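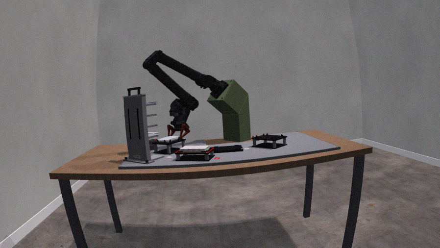 ## 4. Recording plate transfer examples in the simulator

In this section you will record the examples from which the Skirnham model learns to move a plate. Before you begin, please finish section 3 (installing the Rees controller) and check that the arm moves when you touch the hand controls. One complete set for one task has 300 accepted examples. It is better to divide this work between several persons and several days.

### 4.1 Before the first example

1. Start the simulator and open the workcell "Ulbridge". The second workcell, "Bevberg", has a different table layout, and its examples must be kept in another folder.
2. Write your name in the Operator field. Write it the same way each time. The program reads "Juwita Gunawan" and "J. Gunawan" as two different operators.
3. Choose the task from the list. The task sentence appears at the top of the window, for instance "Move the plate to the empty stand."
4. Read the sentence and compare it with the table. If the named stand already has a plate on it, press Reset and look again.
5. Open and close the gripper one time. The fingers on the screen must follow your hand without delay.

**Note:** The rack, the stands and the markers on the board are fixed in this workcell. Only the plates and the start position of the arm are changed by Reset.

### 4.2 Recording one example

1. Press Record. Wait until the counter shows 6 frames, then begin to move.
2. Bring the gripper above the plate with the fingers open. Keep a small distance and correct the rotation of the wrist at this height.
3. Go down slowly and straight. The fingers must come to the two sides of the plate, never onto its top.

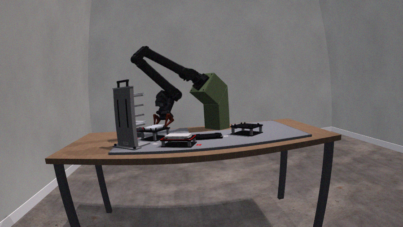
Siwan Lougher asks whether the operator may stop for a moment above the plate, because in her first set she always did this and she is afraid that the model will learn to wait.

A short stop is allowed. A stop longer than 31 frames is not allowed, and the checking program will mark the example yellow. If you need more time to think, press Discard, practice the movement without recording, and start again from step 1.

4. Close the gripper and lift the plate straight up until it is free of the stand.
5. Carry the plate to the target stand. Do not pass through the rack or over its handle. The simulator will permit you to do it, but the real arm can't.
6. Lower the plate until it rests inside the small pegs of the stand. Open the fingers fully before you go up.
7. Move the arm away from the plate and press Stop.

**Caution:** Do not press Stop while the fingers still hold the plate. Such an example ends without a release, and the model trained on many of them will not let the plate go. In the August set we lost two days of work by this mistake.

### 4.3 Taking a plate from the rack

The rack is more difficult than the open stands. The shelves are near to each other, and the side panel hides a part of what lies on them when you look from the front. Change to the side view with the V key before you approach.

1. Raise the arm first, and only after this move it toward the rack.
2. Open the fingers while the gripper is still above the equipment.

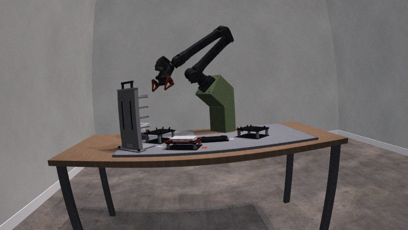 3. Come down on the open side of the rack, with enough space between the gripper and the shelf supports.
4. Turn the wrist to the shelf height, then move in slowly in one direction only.
5. When you hold the plate, go out by the same way you came in. Do not lift before the plate is completely outside.

**Note:** If the gripper touches a shelf, the example can still be accepted when the touch is light and the plate does not move. Write "touch" in the Remarks field. Cledwyn Vaughan collects these examples separately for the recovery training.

### 4.4 Accepting or rejecting

After Stop, the program plays the example again at double speed. Please watch it to the end. Press Accept if the plate lies flat on the target and the gripper is open. Press Reject in all other cases, also when the movement was good and only the last part was not.

Examples longer than 500 frames are rejected automatically. If this happens to you often, your hand speed setting is probably too low. See section 3.5.

At the end of your session, press Upload and leave the window open until the bar is green. Questions about rejected examples go to Mererid Foulkes, with the example number in the subject line.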